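Filed under: Kitchen & Pantry / Counters and Surfaces

Keeping a stone counter clear enough to cook on

Marble looks tidy only when there isn't much on it. Every cup and cord shows up against a pale surface, and so does every ring left by something that sat there overnight. I have kept a marble counter for 18 years in two different kitchens, and most of what I do now comes down to where things stand when I'm not using them.

Start with the back edge. Containers, bottles and cups that come out daily can line up against the backsplash, one row deep. A second row hides the first and you end up buying a spice you already have. Last March I found three open boxes of cinnamon that way.

Keep the toaster and anything else with a cord to one side. Run the cord along the back where the counter meets the wall, and unplug the toaster before you shake out the crumbs.

Then give the middle of the counter to one tray. A wooden one with a raised rim and rounded corners is easy to lift and easy to wipe. Leave it empty between meals. When you start cooking, everything for that dish goes on it, and when you finish, the whole tray goes to the sink side at once. 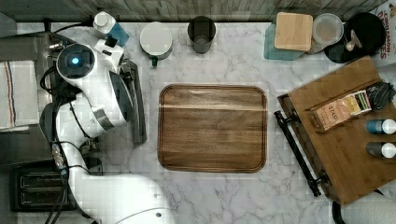
Can a wooden tray stay on marble all the time?

It can, as long as both are dry. Lift it once a day and wipe underneath. Water trapped under wood will mark the stone and can warp the tray.

For cleaning, use warm water with a drop of dish soap, then a dry cloth. Skip vinegar and lemon, which etch marble. Édgar Arango, who fitted my second counter, told me to blot spills and not drag them — wine and tomato especially.

Oil the tray every 3 months with food-grade mineral oil. Wipe it on, leave it overnight standing on its edge, and rub off the extra in the morning.

Lids are the last thing. Store each one on its own container, even when the container is empty. Square coasters can sit on top of a closed box if you're short of room, but move them before you need what's inside.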